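Tenants at Fekside get a say on who wipes the sink

The shared kitchen on the second floor of the Fekside building has a new set of house rules, and the longest of them concerns a cloth.

The rules went up on the door last week after what residents describe as a difficult winter. Complaints to the building office had piled up since November, when the old cleaning contract ran out and the people who cook in the kitchen were asked to look after it themselves. They did, in the sense that everyone agreed it was a good idea.

Rekha Bhatt, who manages the building for the housing firm Mittal, said the office received 14 written complaints over the period. One was about noise. The rest were about the sink.

"I expected the oven," Bhatt said. "I have managed buildings with terrible ovens. But people will forgive an oven almost anything."

Under the new rules, whoever uses the kitchen last in the evening must rinse the basin, clear the strainer and wipe the steel down with a cloth. The cloth is then to be wrung out and hung up. It may not be left in the sink, a point the rules make twice, the second time in capitals. 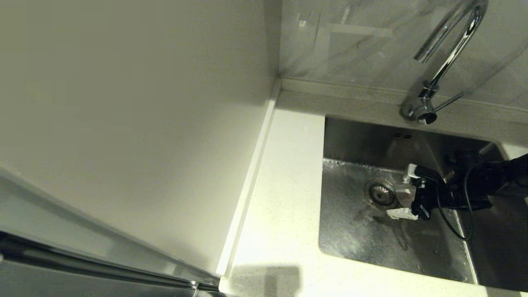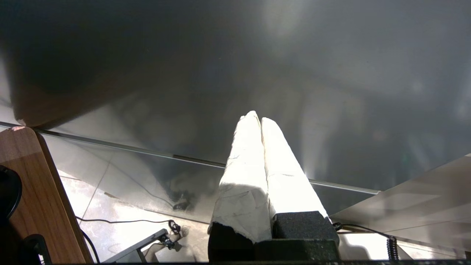 Hemant Garg, a tenant on the second floor, wrote the first draft. It ran to seven pages and included a section on the correct direction of wiping, which Garg says is toward the drain. His neighbors cut it to a single sheet but kept the direction.

"You push the water where it wants to go," he said. "I don't see what's controversial about that."

Some of his neighbors do. Ruba Azar, who bakes most evenings and is therefore often the last one out, says she has wiped in circles all her life and has no plans to stop. She also objected to a proposed sign-off sheet, on which each person would have put initials and a time next to the word "dry." The sheet was dropped after a vote, although Garg is understood to have printed 100 copies already. They are now being used for shopping lists.

There was less argument over the countertop. Crumbs go in the trash, spills are wiped up right away, and nothing sticky is to be left behind the faucet. That last line was added at the request of Shakuntala Sandhu, the longest-standing resident on the floor, who declined to say what she had found there.

Sandhu did speak up for the cloth. She would like it washed twice a week at a proper temperature, and she would like people to stop using it on the floor and then putting it back. A separate floor cloth has been bought. It is a different color, and the rules say which is which.

Mittal has set aside 1000 dollars for the kitchen this year, to cover cloths, soap, a new drying rail and a visit from a plumber to look at the strainer, which several tenants say sits a little high. Bhatt said any money left over would go toward the oven after all.

The arrangement will be reviewed in the fall. If it fails, the office will bring back a paid cleaner and add the cost to the rent, a possibility that seems to have done more for the sink than the rules have. Azar said the basin had been wiped every night since the notice went up – mostly by her, and mostly in circles.

Tenants with comments can leave them at the building office. Comments on the direction of wiping should be kept to one page.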